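Ornik Wrist Recording Kit for Two-Finger Grippers

Home > Teaching and recording > Wrist kits > Ornik

The Ornik kit helps you to gather examples for a learning system directly from the wrist of your robot arm. It holds a small camera, a gripper with two flat fingers, and the recording program Verkley. A person guides the arm through a task, Verkley saves the camera view together with the position of the arm and the opening of the fingers, and after that the examples are ready for training.

We developed the kit for small teams who do not have a full laboratory. In our own workshop in Jatley we use it every day on a plain gray table, mostly for pick and place work with small pieces.

What is in the box

Gripper with two black fingers, mounted
Wrist camera with holder, already aligned
Camera cable and power cable
Hand controller for the person who guides the arm
License for Verkley on one computer
Printed guide for the first day

How an example is recorded

You press the start button on the hand controller, guide the arm, and press the same button when the task is done. If the attempt was bad, you hold the button for two seconds and Verkley puts the attempt in a separate folder. It is not deleted. Many customers told us that they want to keep the failed attempts too, and we agree with them.

Every example receives a task name, the name of the operator and a short note. The note can stay blank, but we advise to write at least a few words. After one week it is difficult to remember why one recording looks different from the others.

The wrist camera sees both fingers at the lower side of the view. We chose this position with purpose. The learning system needs to see the fingers and the piece together, especially in the last part of the movement, when the piece is close and a camera on a stand often has the arm in its way.
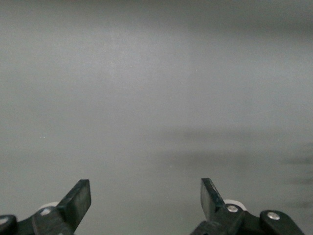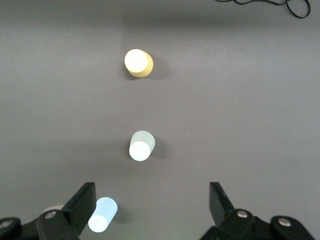 Both views are from the wrist, with the fingers open over the gray table.

Mirko Cocco wrote to us that in his first set each recording started with the fingers already near a piece, and the trained arm did not know what to do when it began from farther away. He recorded 81 new examples with different starting positions, some of them over a bare part of the table, and he would like that our guide says this on page one. We have now put it there.

How many examples do you need?

It depends on the task. For one piece and one target place, we suggest to begin with 100 good examples and train one time before you record more. It is better to see early what the system does wrong. For tasks with several pieces, change the order and the distance between them from one example to the next. Please also change the light a little, for instance with the window blind open and closed, if the arm will later work in such conditions.

The largest set we made ourselves with this kit has 4,000 examples, from three operators. We noticed that every operator has a personal style. One comes down slowly from the side, another goes straight from the top. Verkley can show the examples sorted by operator, so you can check if one style is too strong in your set.

Files and storage

Each example is one folder with the video, a table of the arm positions and a text file with your notes. You can open all of these with usual programs. Export to the Tsolakis training package is included and needs no extra license. For other training programs, please ask us before you order, and we will tell you if we have tested it.

Care of the kit

Clean the camera glass with a dry soft cloth. Check the screws of the fingers every week if you record daily. When you change the fingers, run the alignment in Verkley again, otherwise the old and the new examples do not fit well together. Do not pull the camera cable tight around the wrist joint. Leave enough free length for the full turn of the arm.

Ordering

The kit is delivered in 47 days from the date of your order. Spare fingers and spare camera holders are in stock and are sent sooner. A half day of training by video call is included in the price. You can choose the day yourself after the kit has arrived.

Questions before ordering: please write to Rizwan Niazi at the Ornik sales desk, and tell us the model of your arm and the size of your pieces.

Page last changed: Monday, July 26, 2021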